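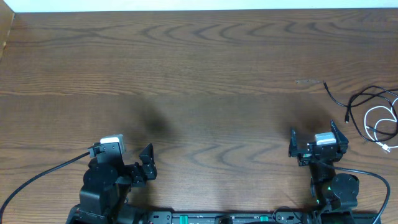

The Long Way Back to Breltport

Shoshana Whitlock left home to play basketball and stayed gone longer than anyone figured. Now she is running the point for the team she used to watch from the top row

The first thing Shoshana Whitlock wants me to see is the parking lot. We have driven in past the grain elevator and the car wash and the church with the blue doors, and she has pointed at every one of them with a story attached, but she saves her biggest wave of the hand for a sloping patch of asphalt behind the Trevaskis gym. There used to be a hoop at the low end, she tells me, and if you missed a shot the ball went all the way down to the creek, so you learned to make your shots or you learned to run.

"I did a lot of running," she says.

She was a skinny kid with a bad left hand and a brother who wouldn't pass to her. She is thirty-four now, with a scar through one eyebrow and a knee that talks to her when it rains, and in June she signed a contract to play for Ilutar, the club that has called Breltport home since before her parents were born. It is a small contract by the standards she got used to overseas. She didn't haggle over it. She did ask for her old locker, the one near the radiator that she'd been allowed to use as a ball girl, and was told it had been painted over but was otherwise hers.

I should say something about Ilutar for anybody who hasn't spent a winter in this part of the world. It's a women's club team in a league most people couldn't name, playing in a gym that holds 700 if everybody is friendly. The floor has a soft spot near the visitors' bench that the home guards know to steer people toward. The popcorn is very good. When the team is winning you can't get near the place, and when it's losing you can still hardly get near the place, and I have never quite been able to explain that to friends of mine who cover bigger teams in bigger buildings.

Last season they were losing. They lost close and they lost badly, they lost one game on a throw-in that hit a teammate in the back of the head, and they finished at the bottom of the table, looking up at Dellatow, which is the part that hurt. Dellatow is the next town over. The two places share a hospital and a radio station and a good many marriages, and for one evening every winter they can't stand each other.

A coach who likes to sit down

Kęstutis Jankauskaitė took over in the spring. He is a big, slow-talking man who does a surprising share of his coaching from a folding chair, leaning back with his arms crossed over his stomach, and when practice gets ragged he lets it stay ragged a good while before he says a word. The first time I watched him I thought he might be asleep. Then a pass went behind a cutter for the third trip in a row and he got up, walked very calmly to the spot where the ball should have gone, and stood there. He didn't say anything. They ran it again and the pass hit him square in the chest.

"Good," he said, and went back to his chair.

He had coached against Whitlock years ago, in a cold gym with a leaky roof, and she had scored 21 points on his team in the second half alone. He remembers it with what I can only call fondness. She remembers that his players fouled her on every single one of them, and when the two of them get going on the subject you may as well go get a coffee. (I did. It was fine coffee. They were still at it when I got back.)

What he saw that night, he tells me, was somebody who talked. The scoring was nice and he would have been glad to have less of it, but what stuck with him was that she talked on defense from the tip to the horn, telling everybody where the screen was coming from, telling the slow ones to hurry and the fast ones to wait. His own team was silent. He went home and thought about it for a week. When the Breltport job came open he made a list of the things he wanted, and her name was on it above a new set of practice jerseys, and he got her and is still waiting on the jerseys.

The years in between

Whitlock doesn't dress up the years away. She played in good leagues and in one very bad one, where the paychecks came late and then came smaller and then just quit coming. She learned to cook on a hot plate. She got homesick every fall, right when the leaves would have been turning here, and got over it every spring. She tore up the knee on a play so ordinary that she's never been able to find it on the game film – she was jogging back on defense, she says, thinking about soup.

The rehab took most of a year. She did it in a rented room above a shoe repair shop, and the man downstairs used to bang on his ceiling when she did her hops, until one day she went down to apologize and he asked what all the noise was. After that he banged on the ceiling when she was late starting. She still sends him a card at the holidays.

There were chances to come home before this. The old coach called twice. Her mother called a good deal more than that. But she had it in her head that coming back meant being finished, and she wasn't ready to be finished, and it took her a while to notice that she was turning down a team she loved for teams she couldn't always find on a map. She tells this on herself cheerfully enough. Her mother, who has joined us by this point in the kitchen and is cutting up a coffee cake, tells it with a little more edge.

What changed was a phone call from Jankauskaitė, who said hardly anything. He asked how the knee was. He asked whether she still talked that much. Then there was one of those long silences of his and she found that she was filling it with questions about the roster, who could shoot, who needed to be yelled at and who needed to be left alone, and by the time she hung up she'd more or less taken the job.

Summer practice

They opened camp early, and the whole town seems to know the schedule. On 4th July the club played a scrimmage outdoors, on a court laid out by the fairgrounds, and 977 people came through the gate to watch women in mismatched pinnies miss jump shots in the wind. I was one of them and I had a wonderful time. A dog got loose during a free throw. The shooter, a teenager just out of high school, waited politely for it to clear the lane and then made both.

It was hot and it was only a scrimmage, and you shouldn't read much into it. But I'll tell you what I wrote down. I wrote down that the ball moved. I wrote down that when the second unit fell apart near the end, Whitlock, who was done for the day and had her shoes off, walked down to the baseline in her socks and started calling out screens from there, and that five tired kids began, a little sheepishly, to call them out too. Jankauskaitė watched from his chair. Somebody had put an umbrella over him.

The younger players are a bit in awe of her, I think, though they'd rather eat the net than say so. They tease her about the knee sleeve and about her music. One of the forwards does an impression of her on defense, all pointing and hollering, and it's a good impression, and I noticed that the forward now points and hollers in games without seeming to know she's doing it.

There are real problems with this team. It isn't tall. The bench is thin behind the two starting forwards, and if either of them turns an ankle there will be some very long evenings in the dead of winter. The three-point shooting comes and goes. Whitlock can't play the minutes she used to, and her backup at the point is gifted and nineteen and throws at least one pass a night that lands in somebody's lap. Jankauskaitė has a plan for splitting the time between them that he has drawn on the back of a feed store calendar, and he was kind enough to show it to me, and I couldn't follow it at all.

The Dellatow game is circled, naturally. It'll be in Dellatow this time, in their newer building with the padded seats, and there are already buses being talked about. I asked Whitlock if she was thinking about it and she gave me the answer they all give, about the next practice being the only one that matters. Her mother put down the cake knife and looked at her.

"All right," Whitlock said. "Since I was eight."

On my last afternoon I went by the gym to say goodbye and found the side door propped open with a chair. She was in there alone, working on the left hand, which is still not much to look at. She'd drive to the rim, lay it up, catch it out of the net and walk back out to the same place on the floor. A few kids had leaned their bikes against the wall and were watching from the doorway, and after a while one of them asked if she needed somebody to rebound.

She said she did. She said to stay off the soft spot.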